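Divari list archive | Home | Threads | By date | Search | Subscribe | Help

Subject: Re: [divari-users] Grasp network and textured backgrounds, second round of results

Hello all,

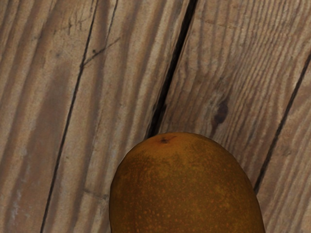 Thank you for the comments in the last weeks. I promised to write again when the second round was finished, and it finished on Thursday night, so I write now before I forget the details. I will first quote the question that started this, because some people joined the list after it was sent.

> We are using the Divari renderer to make training views for a
> fruit picking policy. In simulation the success is fine. When we
> change the table to one of the wood materials, the predicted
> grasp point sometimes goes to a place where there is no fruit at
> all. It looks to us like the network prefers a dark gap or a knot
> in the wood over the fruit. Has anyone on the list measured this?
> Is the answer simply more textures, or is it better to change
> something in the loss? We do not want to render for another month
> if it does not help.
>
> Also, is it correct that the seed for the table material is not
> the same seed as for the object pose? We could not find this in
> the documentation.

I answer the second part first, because it is short. Yes, the two seeds are separate. If you fix only the pose seed you will still get a new table each time. In the Gostirby branch both can be set in the same file, but the name of the key is different from the one in the main branch, and the old name is silently ignored. I lost one full day to this. Please check the log at the start of the run and see that both values are printed.

Now the first part.

Our task is single fruit grasping with a view from above. The network receives one color image and gives a heat map for the grasp point and an angle. We do not use depth in this work. I know that several people will tell me to use depth, and I agree that for a real product it is the right choice. But our question was what the color part of the network has learned, and with depth it is very easy to hide a bad color part.

The pear is the most difficult object for us. The apples are red or green and the network finds them on almost any table. The russet pear is brown, with small orange speckles, a patchy greener area and a dark blemish near the top of the fruit where the skin is marked. On the weathered boards, most of what separates the fruit from the background is tone and the round outline. The pear has no strong highlight, and it gives no distinct shadow on the wood. So two cues that the network likes very much are missing at the same time. In the attached view, the wide black gap between the planks also comes down exactly to the top of the fruit, and the dark blemish is close under the end of it. On the plank to the right of that gap there is a knot, long and oval, dark brown. For a network that learned "brown and round means fruit", the knot is a reasonable candidate.

There is one more difficulty in this type of view, which is that the fruit is not complete. It enters from the bottom and we have only the upper part of it. We kept such views in the set on purpose. When the arm moves, the object is often near the border, and a policy that works only with the object in the center is not very useful. In the first round I had removed them with a filter, and I now think this was a mistake in the method. The score was nicer and it told us less.

What we compared:

Training set A has plain tables only, in different colors. Training set B has the same objects and poses, but with 14 wood and stone materials. Training set C is the same as B, and in addition we place pieces of the material over the plain area as "decoys": knots, cracks, stains. The decoys never receive a positive label. All three sets have the same number of images, and the network, the optimizer and the number of steps are the same. The test tables are not in any training set.

I tested each network on 100 held-out views of the pear on wood, and I repeated the training from 2 different starting seeds. I know this is not many seeds. We share the machine with the Hindgate group and this was the time we had.

The result in words, because the table does not survive well in plain text mail:

Network A is bad, as expected. It is not bad in a random way. When it fails, the peak of the heat map is nearly always on a dark structure of the wood. Very thin seams do not disturb it. Wide gaps do, and knots do the most. When the fruit is complete and near the center it still succeeds often, so I think a person who tests only centered fruit could believe that network A is acceptable.

Network B is much better, and this was the largest step. I expected that the improvement would come slowly with each new material, but most of it was already there after the first few. After that, adding a material helped only if it had a new kind of dark structure. Another wood with straight grain and narrow seams gave nothing that I could measure. So to the question "is the answer simply more textures", my reply would be: more kinds of structure, and the number of materials by itself is a poor guide.

Network C compared with B is the part where I am less sure. On the complete fruit they are equal within what the two seeds permit me to say. On the fruit near the border, C was better by around 20 views in the first seed, and the second seed went in the same direction but with a smaller difference. I would like to believe it. I would not put it in a paper yet.

We also tried the change in the loss, which the quoted message asks for. We gave a higher weight to the negative pixels inside dark regions. It reduced the peaks on knots, but it also made the network afraid of dark skin. The left side of the pear is darker than the right in this lighting, and the predicted point moved to the right, toward the lighter side. For a gripper that closes on both sides of the fruit, this shift is not harmless. I removed the change again and I do not recommend it, at least not in this simple form. Perhaps it works if the weight depends also on the distance to the object mask. I have not tested it.

Some practical remarks for people who want to repeat this.

The scale of the wood material matters more than I had thought. If the planks are too narrow in relation to the fruit, then the grain becomes a fine pattern and the network ignores it very quickly. In the view attached here one pear covers a little less than half of the image width, and four planks are visible. At this scale a knot is large enough to be a real distraction. In my first renders the scale was wrong by a large factor and the test was therefore too easy. I saw it only when I looked at the images one by one. I should have done this before I started the training and not after.

Please also do not rotate the boards only in steps of ninety degrees. We had this in an old configuration. The network learned that straight vertical and horizontal lines are table, and a slightly diagonal seam was then something new for it. We now draw the angle freely.

About the shadows: our lighting for this test is quite even. With a strong side light the fruit throws a clear shadow and all three networks become better, including A. This is pleasant, but it means that a comparison under strong light says almost nothing about the background problem. If you report numbers, please report also the light setting. I did not do it in my first message and two people asked me, with good reason.

What I do not know:

I do not know how much of this transfers to real wood. The boards in the renderer have a rough surface with raised grain, and to my eye it is good work, but the gaps are perhaps blacker than they would be on an old table in a real room. If the gap is less black, then network A could be better than I report here. The Desjardins mount for the overhead view is ordered and should come in December. Until then I can only say what happens in simulation.

I also do not know if the orange speckles help or disturb. I rendered a small set with the speckles removed, and network B became a little worse on it, which suggests that it uses them. But the material without speckles looks like smooth clay, and it is possible that B was only surprised by a new type of skin. If somebody has a better way to test this, I am very interested.

The configuration files for sets A, B and C are in the shared folder, in the directory "wood_round2". The weights are there also, except for the second seed of C, which I must upload again -- the first file was damaged. The script for the heat map plots needs the newer version of the plotting module. With the older one it runs, but the angle is drawn with the wrong sign.

For the person who wrote the original question: if you have time for only one thing, I would take your existing poses and render them again on a few boards with wide gaps and knots, and keep the views where the fruit touches the border. This costs perhaps two nights on one card. If the peaks on the wood do not become fewer, please send me some of the failed views, because then your problem is a different one from ours.

I will read the list again after the weekend. Questions about the files can go to me directly, but questions about the method please to the list, so that the others can correct me.

With best regards,
the maintainer of the wood sets, Gostirby branch

_______________________________________________
divari-users mailing list
To unsubscribe, use the link on the list page

Contact the list owner | Copyright remains with the authors of the messages | Back to top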